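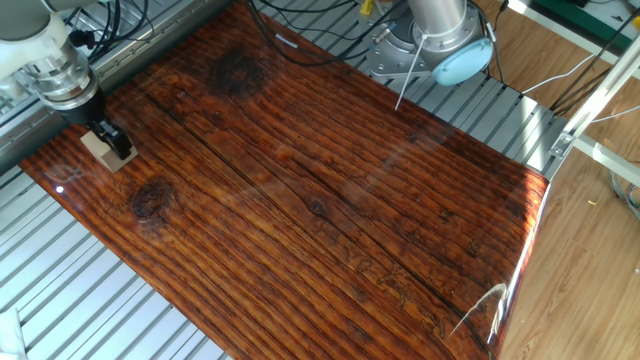
January 30, 2021 — Ververidis book, chapter 5 and the interview

Word count at start: 746 in the new chapter. Target for the chapter is 2000. Did not get there.

Worked on the tavern chapter from nine until lunch. The problem from last week is still in it. Ververidis has to learn that the salt ledger is false, and every way I have of telling him puts a second person in the room who ought to have told him earlier. Tried it as a letter and it read like a summary. Tried it as an argument with the innkeeper, which was livelier, but she then knows too much for chapter 8. Keeping the argument for now and cutting her last two speeches. If that leaves a hole, the boy can carry the news up from the quay.

Names. Daiane Bezerra read the first four chapters and says Sokell and Florness are fine, but she kept mixing up Ollanero the town with Ollanero the family. Fair point. The family took its name from the town, so I can't change one and leave the other. For now: "the house of Ollanero" for the family at first mention in each chapter, then first names only. Went through chapters 1 and 2 and made the change. Chapters 3 and 4 still to do.

Interview with the character. The blog wants Florness to answer as herself, in her own voice, before the book is out. Drafted answers this afternoon. Notes:

She should not explain the plot. First draft had her giving away the fire.

She lies about her age. Keep that, and let the host catch it.

The question about her brother is too long. Split it, or have her refuse it.

No modern words. Found "deadline" and "agenda" in my own draft and took them out.

She is funnier when she is annoyed. The answers where she is being charming are flat — rewrite both of them.

Daiane will play the host if we record it. She thinks it should stay as text, and I am leaning the same way, as my reading voice does Florness no favors.

Dates. Sokell leaves port in January in chapter 2, but chapter 4 has him walking through ripe barley nearly a week later. One of them has to move. Easier to change the barley to stubble and frost, then check whether the harvest song in chapter 6 still makes sense. It probably has to go.

Next session: finish the ledger scene without fixing the start again, do the family name in 3 and 4, send Daiane the interview with the brother question marked.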